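10th August

Second picking of the blueberries at Isberg is done. The 36 bushes along the north fence gave 82 pounds, most of it from the older rows. Fruit from the five young plants by the gate was small – they need another year and a heavier mulch.

I pruned late in January and left more old canes than usual. I won't repeat that.

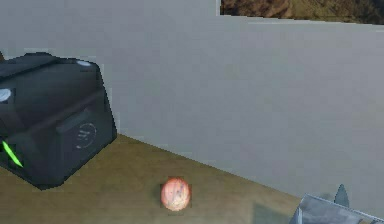 Dark gray case on a tabletop, rendered.

Drip line spacing stays as it is. The Pundell rows get 30 minutes each morning until the last berries are off, then half that.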